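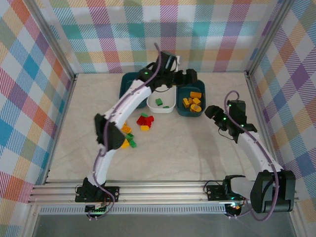 Pastel plaid on a white ground, hung on three sides

How do I get plaid panels to line up at the corners?

Vy Mai
Posted in Sewing & Fabric, March

Hello everyone, and thank you in advance for reading, because I know I tend to go on! I'm making fabric panels to close off a corner of my sewing room, three sides in all, and I've fallen in love with a pastel plaid from the Skomo line (pink, teal, purple, a bit of yellow, you know the sort). I paid 85 dollars for what I hoped was plenty. My trouble is that when I pin two panels side by side, the stripes that run across come close to meeting at the corner and then drift, so by the bottom they're a good half inch off. My mother could match a plaid in her sleep, and I wish I'd paid more attention. Am I cutting wrong, or is it the fabric? I did wash it first, and I have 30 inches to spare on the length if I need to recut.

Pacheco
Hi Vy, what a cheerful project! My guess is that the fabric is off grain, and it happens with printed plaids more than people expect. Find out which kind you have before you cut anything else. Turn a corner over: if the colors are just as strong on the back, it's probably woven, and you can pull it straight by tugging on the diagonal while it's damp (get somebody to hold the other end, it's much more fun with two). If the back is pale, it's printed, and no amount of tugging will move those stripes. In that case cut along the printed lines and forget the grain entirely. For flat panels that just hang there it won't matter a bit.

Then pick one crosswise stripe, say the first teal one up from the hem, and make that your starting line on all three panels. Measure everything from it, up and down. I pin at every stripe, which takes me a whole evening with the radio on, and I use a walking foot so the top layer doesn't creep. My last set of curtains took me until 2 in the morning, but they matched!

Drendier
buy more fabric. always add one full repeat per panel

Skekunier
I'd go along with Pacheco, and I'd add one small thing from my own sad experience. Let the panels hang overnight before you hem them. Mine stretched, and one side more than the other, so the stripes I'd matched so nicely on the table were off again by breakfast. If you do end up with a little drift, a narrow strip of plain white trim down each corner breaks up the pattern and your eye stops comparing the two sides. Please come back and tell us how it went, Vy, I'd love to hear which kind of plaid you have.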